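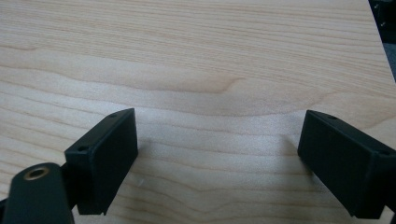 I've been cueing shows off the Grarari 12 since December and I love this thing. It's a small playback box with 12 big rubber buttons, one sound per button, and it replaced the laptop I used to balance on a stool at the back of the house in Flullesdale.

Our first show with it was a ghost play with 605 cues' worth of wind, doors and a very needy telephone (okay, plenty of those were volume changes, but still!). You load sounds into pages, and a pedal flips to the next page, so I kept my hands on the buttons and my eyes on the actors. The phone has to stop ringing the instant somebody lifts the receiver. With the laptop I was always a hair behind. Now I just let go of the button and it's dead quiet.

The fades are gorgeous. You can set anything up to 6 minutes, and I ran a rainstorm under the whole second scene that crept in so slowly the director asked me when it had started. It holds 2000 sounds, far more than I'll ever fill, although I'm having fun trying.

Gripes? The screen is tiny and cuts off long file names, so I renamed everything "door slam A" and so on. The power plug also sits loose in its socket and I tape it down every night. And please, Grarari, a dimmer on the button lights! They're bright enough to read a script by, and during a blackout I end up draping a black sock over the top row.

I tried the Trorkinano player before this one. Nice sound, cheaper too, but there's no pedal input and the buttons click loudly enough to hear in the back row. If you run sound alone for a small company, get the Grarari.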